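[drondska-cells] Re: Jaw zero drifts after reset in the two-arm cell

From: Finlay Tosh
To: drondska-cells
Subject: Re: [drondska-cells] Jaw zero drifts after reset in the two-arm cell

On Wednesday, Hiwot Zeleke wrote:

> I'm bringing up the simulated copy of the two-arm cell at Jirndale
> and have a problem with the grippers. On first load the jaws open
> evenly. After a scene reset the right gripper comes back with one
> finger slightly further in than the other, and after several resets
> you can see the gap is off to one side of the palm. The left one
> does it too but less. The raw open reading stays at 2768 on both
> arms the whole time, so the controller thinks all is well.
>
> I have tried a smaller physics step and more friction on the finger
> joints. No change from either. Is this the old Zuvar bridge bug, or
> did I set up the Kerr gripper model wrong? Also, do the wrist cameras
> need to be redone after every change to the gripper, or only when
> the mount moves?
>
> Hiwot

Hiwot,

It is not the old bridge bug. That one moved both fingers together and it showed up in the readings. Yours doesn't show in the readings, which points at the model.

The Kerr gripper file has two finger joints. The first is driven. The second is supposed to follow it through a mimic constraint with a ratio of -1 and no offset. The controller reads the driven joint only, so 2768 tells you where one finger is and nothing about the other. On reset, the Zuvar bridge writes joint positions for everything in its list and leaves the rest as they were. If the follower is missing from the list, it starts the next run wherever the last one left it, and the constraint has to pull it back. With a soft constraint it never quite gets there.

We had the same fault in our cell. What we do now, in order:

1. Stop the simulation. Do not edit joints while it is paused; the bridge caches them on pause and will write the old values back.

2. Open the reset list for each arm and check that both finger joints are in it. In the stock file the right arm has only the driven one. I don't know how long it has been like that. Your left arm may be different if somebody already fixed half of it.

3. Set both fingers to the closed position in the reset pose. The closed reading should be 1886 on each arm. If one arm gives another value, fix the joint offset in the model and leave the controller scale alone. Several of us have corrected the scale at this point and then had to undo it, as the scale is shared by both arms.

4. Raise the solver iterations on the articulation to 16. The default is too low for the mimic joint to settle inside one control step. Going higher made no difference we could measure and slowed the cell down.

5. Put your finger joint friction back to the stock value. Extra friction holds the follower back and makes this fault worse, so your test may have hidden a partial fix.

6. Start, open, close, reset. Repeat. We run 28 cycles and log both finger joints directly from the articulation, bypassing the bridge. The two should match in size at every reset. If they part by more than the joint tolerance, go back to step 2 and look for a typo in the joint name. The bridge skips names it doesn't recognize and prints no warning.

On the cameras: only when the mount frame moves. The wrist camera is a child of the palm link, so changes to the fingers leave it where it is. The trap is that re-importing the gripper file resets the mount frame to the one in the file, and you lose any adjustment you had made. Keep the camera offset in the cell file, above the import. The body camera hangs off the torso and is not touched by any of this.

For a quick check after an import I bring both arms up in front of the body and look at the gripper fingers from there, then park one gripper over a large flat face and look at the close view. A plain surface is best. On a cluttered tabletop it is hard to judge whether the fingers sit evenly in the view or the background is fooling you.

Body side first, then close in over the brown block with the jaws open:

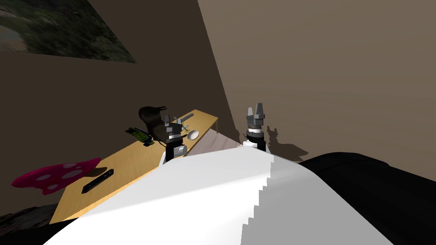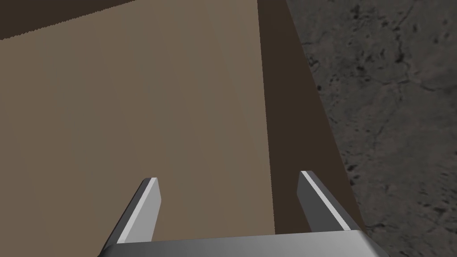
Two more things while you are in there. The collision shapes on the Kerr fingers are convex hulls by default, and the hull fills in part of the hollow behind the fingertip. That does no harm for picking up boxes. For thin parts lying flat it makes the finger touch the table early, and the contact pushes on the follower joint. Swap in the decomposed shapes if you plan to do any of that, but do it after the 28 cycles are clean, or you won't know which change did what.

Second, the reset order. Arms first, then fingers, then objects. If the objects go first and an arm is still where the last run ended, you can get one step of overlap and the solver throws something across the room. The order is set in the cell file and the import does not change it, but I would check it once – the older copies have it the other way around.

If the follower is already in the list on both arms, send me the articulation log from a few resets and the version line the bridge prints at startup. I don't need the scene file.

Finlay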